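Desk cubbies and shelves: keeping the small stuff under control

Start by taking everything out. Wipe the wood with a barely damp cloth, then dry it with a second one. Pencil dust and eraser crumbs collect along the back edge, so run the cloth into the corner with a ruler.

Put the tall things back first. Papers and folders go upright on one side, leaning against the wall of the cubby. If they slide, a heavy book at the foot will hold them. Bottles stand in front of the papers. Check that caps are tight before you put them near anything written by hand – a leak will ruin notes quickly.

Notes you need to see every day go on the back wall, near the top, where bottles won't cover them. Three is plenty. When a fourth goes up, take one down.

Small things need a box. A clear plastic one is best for a shelf, as you can find a hair tie or a clip without tipping it all out. Farzana Virk wrote in to say she uses the bottom half of a Mukness cracker tub, which works just as well and costs nothing. Keys do better in a bowl of their own.

Erasers are worth a minute. A smudged one will mark clean paper, so rub it on scrap until the gray comes off. Soft drawing erasers pick up grit, and should be kept away from chalk and open bags.

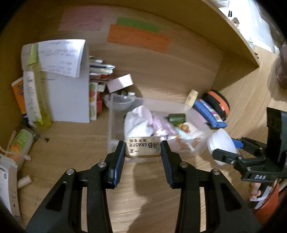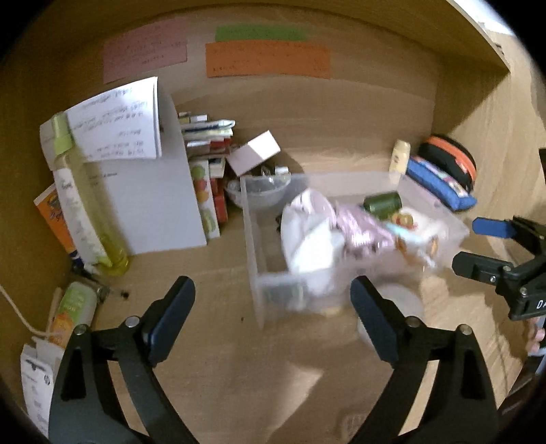
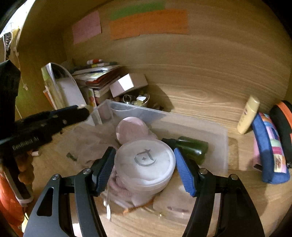 Notes on the back wall, up out of the way.

Cords and cables should be coiled and tied before they go back. A hair tie will do, or a strip cut from an old bicycle tube. If the cord belongs to something you use only in October, store it with that thing and get it off the desk.

Boxes and wrappers are the last job. Flatten any box you are not going to return, and cut off the part with the model number if you need it for ink or refills. Empty plastic bags take up more room than you would think. Fold them flat and keep two.

The whole thing takes 10 minutes if you do it every couple of weeks, and most of an afternoon if you leave it until summer.

Next page: getting tape marks off wood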